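September 23, 2018

The March order form listed 268 titles, and this blog requested four of them. Three have now been read in full. The fourth, the collected edition of *Nernmont*, arrived last week and is the subject of this entry.

Readers who follow the series in single issues will know its premise. Nernmont is a mining town on a lake, governed by a water company that also owns the newspaper, the school and the ferry. A clerk in the company's records office finds that the town's dead are still being billed. She begins to answer their mail. The story proceeds from there over six issues, all of which are included in this volume, together with the covers and a short section of pencil layouts.

The publisher, Fosteck, has issued the book in paperback at a slightly smaller trim than the original comics. The reduction does some harm. The lettering in the ledger pages was already fine, and several captions in the second chapter now require good light. The binding, on the other hand, is an improvement over earlier Fosteck collections, which tended to lose their center pages after a second reading. This copy opens flat, and the double-page view of the lake in chapter three can be seen without any loss in the gutter.

The first two chapters remain the strongest. They are told almost entirely through documents: invoices, shift notices, a letter of complaint returned unopened. The clerk is rarely shown from the front until the close of the first chapter, and the reader comes to know her by her handwriting. It is a demanding way to begin a mystery, and some subscribers were known to have dropped the title at that point. Collected in one volume, the same pages move quickly. 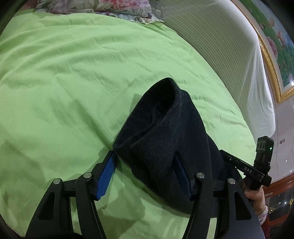 Chapter four is less secure. The action leaves the town for the port of Bumari, where the company's founders are said to have signed their first charter, and a large amount of history is delivered in conversation. Two characters sit in a customs house and explain the plot to one another for nine pages. The coloring, so restrained in the lake chapters, turns to oranges and reds, and the change of palette is handsome, but it cannot conceal that very little is happening. This was the issue that shipped late, and it reads as though it had been divided from a longer script.

The final two chapters recover most of what was lost. The flooding of the records office is staged with great care, and the artist makes good use of a fixed grid in which the waterline rises by one row of panels on each page. The identity of the last correspondent will not be disclosed in this review. It may be said that the answer is present in the first chapter, on an invoice most readers will have passed over.

A note on the additional material is in order. The layouts are printed at a useful size and show that the ferry sequence was once considerably longer. The script excerpt promised in the order form has not been included, and no explanation is given. The cover gallery omits the Hoxha variant, a limited cover sold only through the Hoxha chain of shops, and collectors who hoped to find it reproduced should be aware of its absence. The discussion guide at the back may be disregarded.

On the scale used by this blog, which runs to 100, *Nernmont* receives a 94. The deduction is for the fourth chapter and for the size of the captions. The volume is recommended to adult readers and older teenagers. Those who already own the single issues have little reason to purchase it again unless the layouts are of particular interest to them.

The next entry will return to the March list and to the one title on it that this blog declined to finish when it first appeared in single issues. Comments on the present review remain open, and readers are asked to mark any discussion of the ending clearly.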